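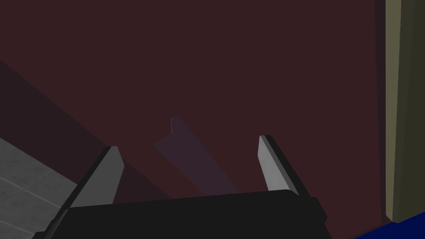 Fitting Contrast Strips to Internal Stairs

A contrast strip marks the front edge of each step so that a person descending the stair can tell where one tread ends and the next begins. The strip depends on difference in lightness far more than on difference in colour. A flat, light grey pad bordered by a black edge, as on the left finger in the picture, is easy to pick out although neither tone could be called bright, and the same pairing works well on a dark stair. By comparison, a red strip on a green carpet may look vivid in a showroom and all but vanish on a landing at dusk.

This guide has been prepared by Vallatberg Residential Services for tenants, family members and maintenance staff fitting adhesive strips to internal stairs with a hard finish. It covers painted timber, clear-finished timber, vinyl and sealed concrete. It does not cover carpeted stairs, external stairs or stairs in the common areas of apartment buildings, which must be referred to the Property Standards Office.

Before you begin

Tenants must obtain written approval before fixing anything to a stair. Approval is normally given where the treads are sound and level. Please lodge the request with your area office and include the number of steps, the width of the stair and the present floor finish.

Walk the stair slowly in both directions and note any of the following:

Treads that move, creak sharply or dip towards the front
Old strips, screws or metal nosings that stand proud of the surface
Flaking paint or lifting vinyl
A handrail that is loose at any bracket
Steps that differ noticeably in height from their neighbours

Each of these should be repaired first. A strip fixed over flaking paint will come away with the paint, usually at one corner, and a lifted corner on a stair is a trip hazard. Uneven steps cannot be corrected with strips and should be reported.

In homes built before the early 1980s, do not sand or scrape painted treads until the paint has been checked for lead. The area office can arrange this.

Choosing the strip

Strips for internal use are sold in rolls and in pre-cut lengths. Rolls cost less per metre, but pre-cut lengths have rounded corners and are easier for a first-time fitter to set straight. The worked measurements below are based on the Trusier 50 mm internal strip, the product held at our depots. Other strips of the same width may be used with approval.

Select a tone by looking at the tread in the poorest light it normally receives. Lay samples on the step, stand at the top of the stair and view them with the lights off in the late afternoon, then again with the stair light on. If two samples seem equal, choose the one that remains visible when you half close your eyes. A matt finish is preferred on both strip and tread. Gloss surfaces reflect windows and ceiling lights, and the reflection can be mistaken for an edge.

As a general rule, use a pale strip on dark timber, charcoal vinyl or unpainted concrete, and a dark strip on white, cream or pale grey treads. Mid-toned timber, such as aged pine, is the most difficult. Dark brown or black generally performs better on it than yellow.

Patterned, striped and two-tone strips should not be used. Multiple lines across a single tread may be read as several edges.

Measuring

Measure the width of every tread individually. Stairs are seldom perfectly square, and a difference of several millimetres between the top and bottom steps is common in older houses.

The strip should stop short of the wall or stringer by 20 mm on each side. On the demonstration stair at the Usman Street depot, the treads are 912 mm wide, so each strip is cut to 872 mm. The stair has 11 treads and the risers measure 194 mm. For that stair the total length of strip is a little under 9.6 metres, and a 10-metre roll is sufficient provided that no piece is spoiled in cutting. Where the margin is as narrow as this, order a second roll.

Include the edge of the top landing. It is the edge most often missed, and it is the one a person meets first on the way down. If the landing has a different floor finish, it may need a strip of a different tone.

Tools and materials

Contrast strip, cut or in rolls
Adhesive primer suited to the surface (our staff use Biller surface primer on concrete and bare timber)
Mild detergent, bucket and two clean cloths
Methylated spirits
Tape measure, steel rule and pencil
Sharp utility knife or heavy scissors
Low-tack masking tape
Hard rubber hand roller
Knee pad
Torch

Methylated spirits can soften some varnishes and shellacs. Test a small area at the back of a tread and wait ten minutes before going further. If the finish turns dull or sticky, clean with detergent only.

Preparing the treads

Vacuum the stair, including the corners. Wash the front 100 mm of each tread with warm water and mild detergent, then wipe with a second cloth wrung out in clean water. Floor polish and silicone-based furniture sprays are the usual cause of early failure, and one wash may not remove them. Where water beads on the surface after cleaning, wash it again.

Allow the treads to dry fully. In a heated or well-aired house, two hours is normally adequate; in humid weather, leave the stair overnight. Once it is dry, wipe the fixing area with methylated spirits on a cloth, open a window and keep flames and heaters away until the smell has cleared.

If primer is required, apply one thin coat within the pencil lines only. Follow the drying time on the container. Primer that extends beyond the strip will collect dirt and leave a dark margin.

Fitting the strips

1. Begin at the top of the stair and work down, so that you are not required to cross new strips in order to leave. If there is no other way off the upper floor, make sure the rest of the household knows that the stair will be out of use.

2. Mark the position. The front of the strip should sit as close to the edge of the tread as the flat surface allows. Where the nosing is rounded, place the strip just behind the point at which the curve begins. An adhesive strip bent over a curve will lift.

3. Run a length of masking tape along the rear pencil line as a guide.

4. Cut the strip and round all four corners to a radius of at least 5 mm. Place it on the tread with its backing in place and check the fit.

5. Peel back 50 mm of the backing at one end and fold it under. Set that end against the tape and press down firmly.

6. Draw the backing away with one hand while pressing the strip down with the other. Work in short stages. Do not stretch the strip, as it will shrink back and expose adhesive at each end.

7. Roll the whole strip with the hand roller, first from the centre to each end and then along both long edges.

8. Remove the masking tape and any visible pencil marks.

Repeat for each tread, keeping the distance from the front edge the same throughout. An inconsistent setback gives a misleading picture of the depth of the step.

Keep the stair out of use for the curing period stated by the manufacturer. If it must be used sooner, tread towards the rear of each step and hold the handrail. Full bond strength generally takes longer to develop in cold rooms, and work planned for May or the winter months should allow for this.

Checking the result

Return after dark and switch on the stair light. From the top landing, every edge should be distinct down to the floor. Shine a torch along each strip at a low angle; bubbles and raised edges will throw a small shadow. Press raised edges down with the roller. A bubble larger than a five-cent coin should be dealt with by replacing the strip, as puncturing it leaves a hole that admits water.

Ask each person who uses the stair regularly to walk it with the handrail and say whether any edge is hard to find. Their opinion should be preferred to that of the fitter.

Care and replacement

Sweep or vacuum weekly and wash with mild detergent as needed. Do not use wax, oil soap or steam cleaners on or near the strips. Inspect them every three months, paying particular attention to the top three steps and to the side nearest the handrail, where wear is heaviest.

To remove a worn strip, warm it with a hair dryer on a medium setting, lift one corner with a plastic scraper and pull back slowly at a low angle. Clean off the residue before fitting a new strip. Strips must never be laid over old strips.

Enquiries

Technical questions may be directed to Tobiloba Danladi, Property Standards Office, extension 153, between 9 am and 4 pm. Approval requests should be lodged with the area office. Loose treads and handrails are treated as urgent repairs and may be reported at any hour on the maintenance line.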